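Home | Posts | Club Notes | Parts Bin | Contact

Bench notes, week 7

Print this post | E-mail this post

The club's project this term is a two-arm cable task on the RB-Y1. The board under test is the Gruken controller, picked for its awkward connectors. One gripper handles the plug and the other is meant to steady the board. We set a target of 17 clean cycles in a row before moving on to the next stage.

Tuesday went to grip pose. The harness is stiff near the plug and slack further out, so the model has to treat it as two sections. Our planner, Mivo, still treats it as one. I wrote a patch that splits the path at the gland - it runs, but the timing is off by two control steps on the approach.

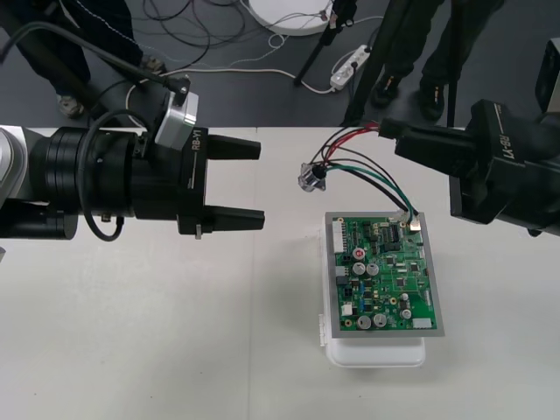 The second arm has a separate problem. Its approach is planned from the board outline, and the outline file we inherited from the Nirex team has the origin in the wrong corner. I moved the origin and re-exported. The board also needs a proper fixture. Charbonneau sells one with side stops, but the club budget covers either that or spare finger pads, and pads wear out faster.

Open items: force limit on closing, a log format that records both arms on one clock, and a label for the bench supply.

Next session is in November, same room.

Print this post | E-mail this post

Older | Newer | Top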